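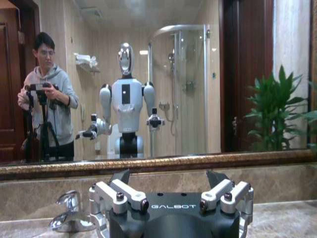 How long do we keep a pupil's login after they have left the school? Two terms, and then the account and everything hanging off it goes, apart from the attendance and exam records, which live in the office system and follow their own rules.

I am putting that at the top of this entry so that I stop being asked it in the corridor, and also because I got it wrong myself in June and told a parent it was a year. I have written to her since with the right answer and she was very nice about it.

Workshop notebook, July, started just after nine in the morning with a pot of tea

The plan for this week was to try out the shared tablet trolleys with the new sign-in, before the autumn intake arrives and it all has to work with small people waiting. We have Fletinura as the sign-in (the picture-password one, for the younger classes) and Pronier as the reading programme that sits behind it. The idea, and I do still like the idea, is that a child picks up any tablet from the trolley, taps three pictures, and finds their own books where they left them. At the end of the lesson they tap out and the next child gets a clean start.

Set up 27 tablets, which is one trolley, all wiped and put back on the school network one after the other. This took most of the morning. The charging shelf is much improved now that the cables are the same length, by the way, and whoever did that has my gratitude.

First go: signed in as dummy pupils from the test class, opened a book on each, turned a few pages, tapped out, signed in as somebody else. On nearly all of them this went as it should. On 2 of the tablets the second pupil was shown the first pupil's bookshelf for a moment before their own loaded. It was only a second or so, but the shelf has the child's first name across the top and their reading level next to it, and I don't think a reading level is something we want flashing up in front of a friend. Children notice that sort of thing far more than we do.

Tried again with the network turned off and on between pupils. Same two tablets, same flash. Swapped their places on the trolley, in case it was a weak signal at that end of the room, and it made no difference at all.

Then a long detour. I was quite sure it was the old version of the Pronier app, and I spent until lunch updating it, and the trouble went away, and I wrote "fixed" in pencil. It came back at half past one. The pencil has been rubbed out. What had happened, I think, is that updating the app emptied its saved pages, so there was nothing of the last child's to show until I had put something there myself by testing. Please remember this one if you are ever tempted to call something mended straight after a reinstall!

Half past two. Had a proper look at the settings on the two odd ones and found that both had "keep pages for offline reading" switched on, left over from when they went out on the residential trip. The others have it off. Turned it off, repeated the whole business ten times each with different dummy pupils, no flash. Turned it back on for one of them, and there it was again on the third try. So I am fairly comfortable that we have the cause, though I would like to run it with a full trolley before I say so to anyone outside this room.

What I have done about it: offline reading is now off for the trolley group as a whole, set centrally, so it can't be left on by accident on a single tablet. Trips will have their own group, with their own sign-out sheet, and each tablet gets wiped when it comes home. I know the wiping is a nuisance. It takes a good ten minutes each and they always come back flat.

I have also written to Pronier's support address with the steps written out in full. I used only dummy names in the message and checked the screenshots twice. We did once send a supplier a picture with a real class list behind the window, and I would rather not go through that again.

On the reports question

The other thing on my list was the reading reports. Chaimongkol, the company that looks after our server and backups, asked whether we wanted the nightly report files kept or thrown away. I had no notion we were making nightly report files. There were 1,919 of them in the folder, going back years, each a plain spreadsheet with names, classes and scores, and as far as I can see we have never opened a single one. The live reports in the programme itself do everything the teachers need.

I have asked for the nightly job to be stopped. The old files are still there for now, locked down to the two of us with admin rights, because the data protection lead ought to see the list before anything is deleted, and I would like the deletion written in the log properly. If you are reading this and wondering whether you need them for something, please tell me before the end of term.

Parents' letter

Had a go at redrafting the letter that explains which programmes hold what. The old one ran to four pages and used the word "processing" in nearly every line. The new draft is one side and a bit. It says what we share with each company (first name, class, reading level; no surnames, no birthdays, no photographs), how long it stays there, and who to ring. I read it aloud to myself, which I do recommend, and took out a whole paragraph that I couldn't get through without stopping for breath.

Still not sure how to describe Unness, the homework planner, as it does something slightly different for the older year groups and I don't want to muddle people. Left a gap with a big question mark in it.

For next time

Borrow the second trolley and repeat the sign-in test with 50 dummy pupils, changing over as fast as a real class would.
Ask Pronier how long the saved pages stay on a tablet if it is never wiped.
Finish the Unness paragraph.
New batteries for the label maker – it gave up halfway through the last row, so a few tablets are wearing masking tape for now.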